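The Third Knock

The alarm went off at ten past two in the morning, and I did what everybody at Agbenyega House does, which is lie there and wait for it to stop. It usually stops. Somebody on three has burned their toast, the bell rings for a minute, and we all go back to sleep grumbling about the council.

It didn't stop.

I found my slippers and one of my coats (the wrong one, the good one) and opened the front door a crack. Khalil Yammine from across the landing was already out there in his bathrobe, holding his tortoise in a shoebox.

"Stay put or get out?" he said.

"The letter said stay put."

"Which letter?"

Fair point. We'd had two since January. The first one told us to stay in our apartments unless the fire was in our own place, and the second told us to ignore the first one and wait for the fire marshals. I'd stuck them both on the fridge, one on top of the other, and I couldn't for the life of me remember which was on top. So I went back to check! With the bell going! I stood in my kitchen in my good coat reading about assembly points.

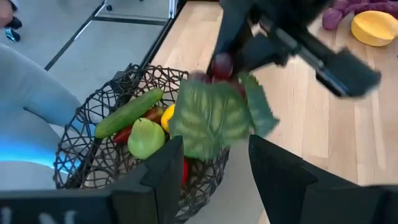

So who were these fire marshals we were supposed to wait for? They were two people in orange vests from a firm called Statach, hired to walk the stairs all night and knock on every door if anything happened.

That night it was Kirsty Tomoana on shift. I knew her a little, because she stopped on our landing to catch her breath and I'd once given her a throat lozenge. I heard her before I saw her, three bangs on 240, three bangs on 241, and then she was at mine, 242, banging on a door that was already open.

"Out," she said. "Left-hand stairs. Bring him too." She meant the tortoise.

We went down in the dark with our hands on the rail, me and Khalil and the family from the end with the twins, and it smelled like a hair dryer that's been left on. I kept thinking I should be more scared. Mostly I was worried about the coat.

Outside it was drizzling. Four fire engines, and the whole building standing on the grass in pajamas, people I'd ridden the elevator with for years and never said a word to. A man from the council came by at five with a clipboard and told us the fire was in the meter cupboard and it was out, and that a rest center was open at the school on Iten Road.

"Are they changing the letter again?" Khalil asked him.

The man wrote something down. Kirsty was sitting on the wall with her vest off, coughing, and I went through my pockets to see if I had any lozenges left.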